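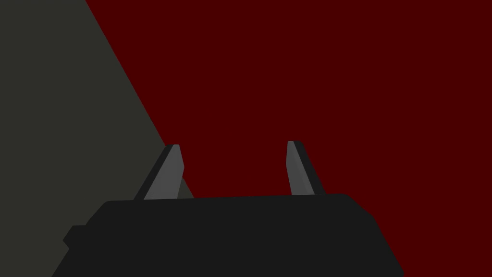

비상금은 예금이랑 파킹통장 중에 어디다 두는 게 나아요?

석 달치 생활비까지는 파킹통장, 그 넘는 돈만 예금. 급할 때 예금 깨면 이자 거의 다 날아갑니다.

글쓴이: 콩나물국밥
2019년 9월 24일

답변 감사해요. 근데 저는 지금 전부 Planano 앱에 넣어놨거든요. 207만원. 금리는 괜찮은데 자꾸 쓰게 됨. 8월에만 41만원 빠져나갔어요. 어디 썼는지도 가물가물;;

느린저축
그건 통장 문제가 아니라 카드 연결해놔서 그런거 아님? 체크카드부터 떼세요. 저는 그거 하나로 끝났음.

콩나물국밥
연결 돼있어요... 떼는 메뉴를 못찾겠던데

느린저축
설정 > 계좌관리 맨 밑. 글씨 작음. 업데이트하고 위치 바꼈어요

마포짠순이
저는 좀 반대인데요. 207이면 석달치도 안되는 거 아니에요? 예금이고 뭐고 나눌 단계가 아닌듯. 일단 모으고 나서 고민해도 안 늦어요. 금리 차이 따져봐야 한달에 커피 한잔 값이고요.

느린저축
커피 한잔도 일년이면 열두잔인데요 ㅋㅋ

마포짠순이
그거 신경쓰다 스트레스 받는 값이 더 나와요. 전 엑셀로 11개 통장 굴리다가 다 접고 3개로 줄였어요. 월급, 생활비, 비상금. 훨씬 편함. 돈은 덜 불었을지 몰라도 잠은 잘 잡니다 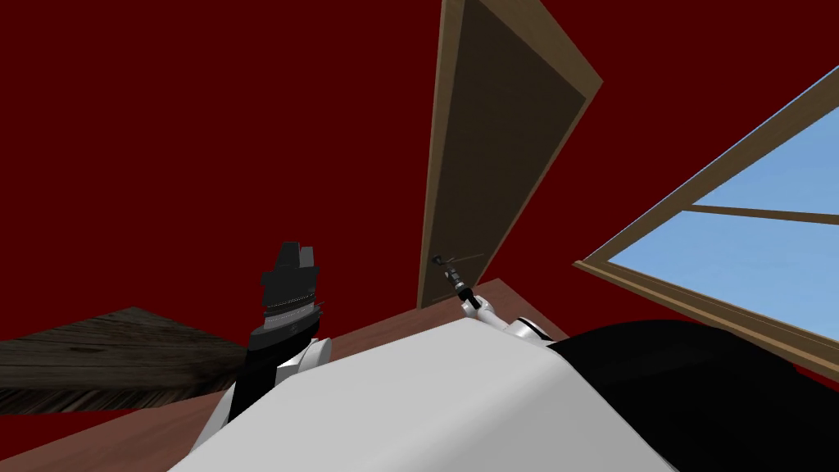
그리고 비상금 통장은 이름을 바꿔놓으세요. 저는 "치과"라고 해놨는데 진짜 손이 안감. 앱 첫화면에서도 숨겨놨고요. 잔액 보이면 있는 돈 같아서 쓰게 되더라구요.

월급루팡77
Bostimura 적금은 어때요? 자동이체 걸면 우대 준다던데. 써보신분?

느린저축
우대조건 잘 읽어보세요. 저는 한 달 이체 밀려서 우대 못받음. 기본금리는 별로.

월급루팡77
아 그렇구나.. 패스

통장쪼개기반대
다들 너무 빡빡하게 사시네. 저는 비상금도 좀 쓰자는 쪽. 작년에 그 돈으로 엄마랑 여행 갔다왔는데 후회 1도 없어요. 안 쓸거면 왜 모아요?

마포짠순이
여행은 여행통장으로 가셔야죠. 비상금 쓰고 나서 보일러 고장나면 어쩌시려고요

통장쪼개기반대
그땐 그때 카드 할부로 ㅎ

마포짠순이
할부 이자는요...

콩나물국밥
싸우지들 마시고 ㅠㅠ 일단 체크카드 연결은 방금 해지했어요. 메뉴 진짜 구석에 있네요. 통장 이름은 "냉장고 수리"로 바꿨습니다. 월급 들어오면 20퍼센트 먼저 빼두는 것도 해볼게요. 예금은 석달치 채우고 나서 다시 물어보러 올게요

느린저축
20은 첫달부터 좀 쎈데. 10으로 시작하세요, 중간에 깨면 의욕 떨어져요

콩나물국밥
넵 그럼 10으로 가볼게요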